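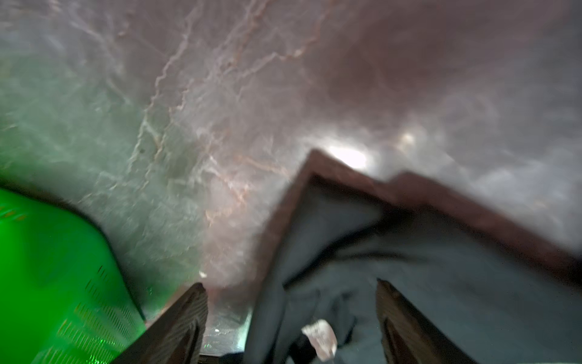

*A dark grey cloth with a brown-trimmed edge, and a veined marble surface behind.*

**Omudley food market promises a better August, again**

Omudley's covered food market will open on Wednesday evenings through August, the company that runs it has said, in what it calls a "fresh chapter" for the hall. Regulars may remember the last one.

Sturker, which took over the lease from the town council, says late opening will bring in people who work in Latville and get home after the shutters come down. Traders will be asked to stay until 8pm. They will not be charged extra rent for the additional hours, though a "contribution to lighting" is mentioned in the letter sent to stallholders, with no sum beside it.

Şükran Bozkurt, who sells flatbreads, olives and a very good walnut and pepper paste near the side door, has read the letter more than once and is still not sure what she is agreeing to.

"They say it will be busy. They said that about Sunday mornings too," she said. "I baked for a crowd and I took most of it home. My neighbours were pleased."

The Sunday opening was dropped after three weeks. Sturker did not answer when asked how many people had come through the doors on those mornings, or whether anybody had kept a record.

Ruby-Lee Tuhiwai, the market manager, said the evenings would be different. There will be cookery demonstrations at 6pm, a tasting table shared between the stalls, and live music "where possible". Asked who would be cooking, she said two names had been approached and she hoped to announce them soon. The posters are already up. They promise "top local chefs".

She also confirmed that Lubis, the fish stall that left in the spring, had been invited back. It has not yet said yes. Its old counter is still standing with the price tickets in it, and plenty of shoppers will tell you it was the main reason they bothered with the walk from the bus station.

There is a decent case for opening late. Anyone who finishes work at half past five has no chance of buying a piece of local cheese in Omudley on a weekday, and the supermarket car park is full at seven. But the last bus back to the Latville side goes at 7.40pm, and Sturker has not spoken to the bus company. Ms Tuhiwai said it was "on the list".

Parking behind the hall will be free after 6pm, according to the poster. The sign at the entrance to the car park says charges apply until 8pm, and the council, which owns it, said on being asked that the sign was correct.

Stallholders have been asked to reply by the end of the week. Ms Bozkurt said she would probably do the first two evenings and see - with a smaller batch of dough this time.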